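A Morning at the Hester Tile Works

I have been meaning to write up our August trip to Hester for weeks now, and since two people have asked me whether the tile works is worth the drive (yes! go!), I had better sit down and do it before I forget the good parts.

We left early and took the river road, which adds time but takes you past the orchards at Paredes, where there's a farm stand selling peaches out of the back of a barn. I bought too many, as usual, and we ate them over the hood of the car with juice running down our wrists. The works opens to visitors at 10, and you want to be there right at the start, when the clay room is still cool and the guides have plenty of voice left.

Our guide was Soudabeh Mousavi, who came to Hester to learn glazing and has stayed ever since. She walked us through the clay store first, a long brick shed that smells like a creek bed after rain, and let everyone push a thumb into a slab before it went under the press. The old press is called Triden, after the foundry that cast it, and it makes a thump you feel in your shoes. Every tile that comes off it gets its edges wiped by hand with a damp sponge, and I could have watched that part all morning.

The kilns came next. There are 3 of them, and only the smallest was open, with the shelves rolled out so we could look at a batch of sea green tiles cooling. Soudabeh told us the glaze goes on looking like pink milk, and you have to trust that the heat will turn it. My sister asked how often it goes wrong, and she laughed and pointed at the path outside the window, which is paved from one end to the other with rejects. It is a beautiful path!

After that you're free to wander, and the showroom building is bigger than it looks from the parking lot. It goes on and on, kitchens and fireplaces and hallways and then bathrooms, and I made it through with a notebook full of glaze numbers. Number 332 is a soft gray I'd like for our back hall, and 552 is nearly the same gray with a little more green in it. We held the two samples side by side at the window for far too long. 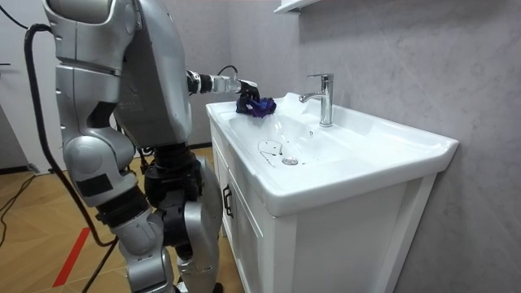
White sink and blue-purple cloth, Hester.

Lunch was at Catitz, the café across the yard, where the soup comes in bowls made from the same clay as the tiles. I had the bean soup and a heel of dark bread, and my sister had a cheese pie she is still talking about. Get a table on the courtyard side if you can, under the fig tree. The wall there is a patchwork of test tiles going back to the early years, some with the glaze recipe scratched right into the surface, and we kept getting up between bites to read them.

A few practical things. The floors in the clay store are uneven, so wear flat shoes. The tour is free but the seconds shop is not, and the seconds shop is where they get you. I came home with a box of mismatched blues and no plan for them whatsoever. They'll wrap everything in newspaper if you ask, and they were kind enough to carry the box out to the car for us.

We took the highway home, with the windows down and the last of the peaches on the dashboard. My sister wants to go back for the glazing workshop, and I've already said I'll drive.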